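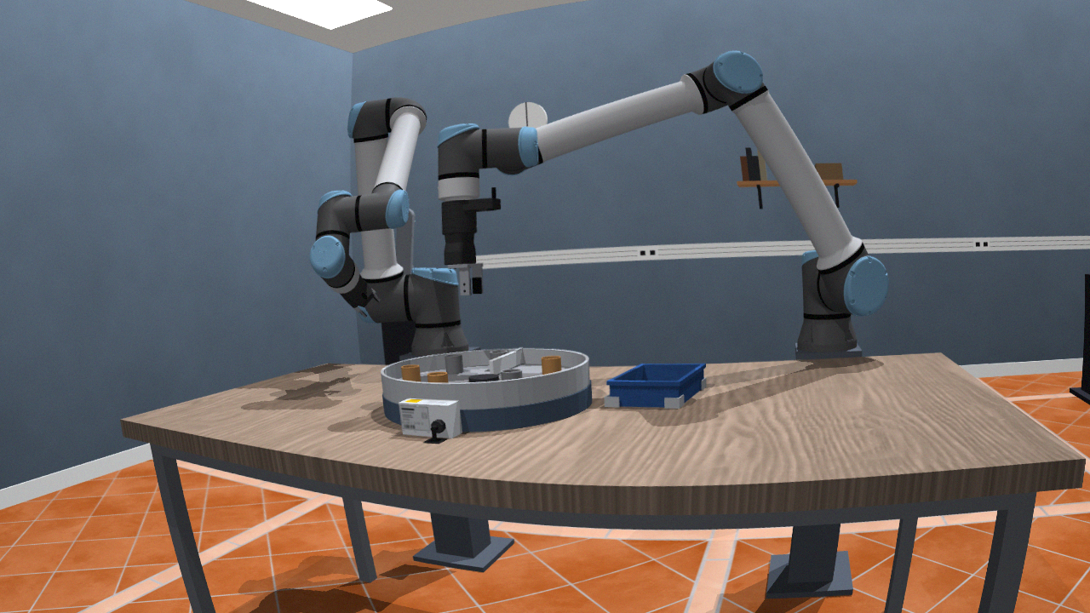 Andrade wanted to know why a parts sorter needs two arms at all, and said one should do if the tray turns slowly enough. The comment came in under last month's piece on the Plullgate workshop, and the members there have been arguing over the same point since Saturday.

The shared shop is building a small sorting cell. Short cylinders in two colors go into a round feeder tray, an arm picks them out, and they end up in a blue bin on the same table. For now the whole thing lives in simulation, in a room model the members drew up before spending money on hardware. The budget is $433, not counting the arms, which will come on loan from Verell in December.

The group has run 52 trial picks so far with one arm and 41 of them ended with a part in the bin. Most of the misses came from cylinders sitting close to the tray wall, where the fingers have little room to open.

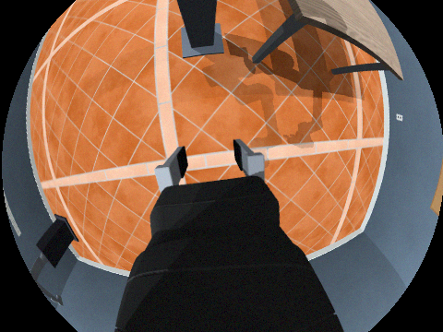 The gripper with its fingers open, looking out over the tiled floor.

The fingers are the next job. The members plan to try narrower pads, printed at the shop, and will test them in the model first. A change to the tray is also on the list - a longer guide rail that would push parts toward the middle before the arm comes down.
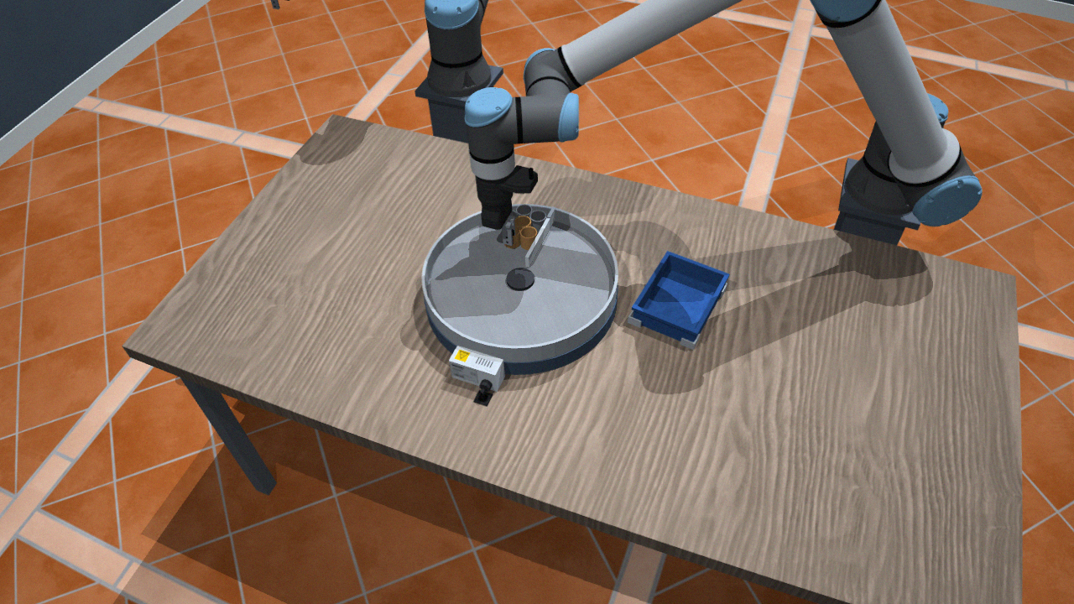 Over the tray, with gray and tan-orange cylinders against the rim.

The second arm stays in the plan for now. It would hand over parts that need turning, a task the group has not yet programmed. Kultent, the club that shares the building, has offered a steel-framed table for the real build. The shop is open to visitors on Saturday from 10 a.m., and the files for the tray and bin can be copied there to a memory stick.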